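Consumer Law for Everyday People, Unit 4: Express and Implied Warranties
Handout by Emiko Oshima

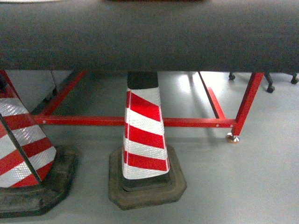 What is the difference between an express warranty and an implied warranty?

An express warranty is a promise the seller or maker puts into words, on paper or out loud, or makes by showing you a sample. An implied warranty comes from the law itself. The seller doesn't have to mention it for it to exist.

I love teaching this unit, because once you see how warranties work you start reading every receipt in the kitchen drawer (mine is a mess, and I found a great limitation clause in it last April!). Please have Article 2 of the Uniform Commercial Code open while you go through these notes. It covers sales of goods, so house painting and haircuts are outside it, and contracts that mix goods and services get their own session.

Express warranties, 2-313

A statement of fact or a promise about the goods creates an express warranty if it becomes part of the "basis of the bargain." So does a description, and so does a sample or model. The word "warranty" doesn't have to appear anywhere, and the seller doesn't need to intend one.

Opinion is different. "You'll be thrilled with it" is puffing. "The motor was replaced last year" is a fact, and if it's false the buyer has something to work with. The fun is in the middle, with phrases like "in good shape." Courts look at how specific the words were, who knew more, and whether the claim could be tested.

Implied warranty of merchantability, 2-314

The seller must be a merchant in goods of that kind. A hardware store selling a ladder qualifies; your neighbor selling one at a yard sale doesn't. The goods have to be fit for the ordinary purposes for which such goods are used. Ordinary is the word to underline. Perfect isn't required.

Fitness for a particular purpose, 2-315

Look for a seller with reason to know the buyer's particular purpose, and reason to know that the buyer is relying on the seller's skill to pick the right thing. The buyer must in fact rely on it.

Problem for discussion

Lesia Kostiuk pays $3000 for a Jukine freezer at Marchuk Appliance. She tells the salesman, Abilio Mateos, that it will stand in an unheated garage all winter, and he picks the model for her. It runs beautifully indoors, but it shuts down whenever the garage gets cold. The sales slip says "12-month parts coverage." Her trouble starts in month 13.

Work out which of the three warranties she can argue. Then ask whether the parts coverage limits the other two, and what the slip would need to say to do that. Disclaimers are in 2-316: for merchantability the language must mention the word, and if it's in writing it must be conspicuous. "As is" is treated separately. Remember too that the federal Magnuson-Moss Act restricts disclaiming implied warranties when a written warranty is given on a consumer product. Check your own state's version of everything!

For next time: read 2-607 on notice of breach and the Flavel packet. Svyatoslav Kushnir and Yanti Pangaribuan will argue the two sides of the freezer problem, so bring them hard questions.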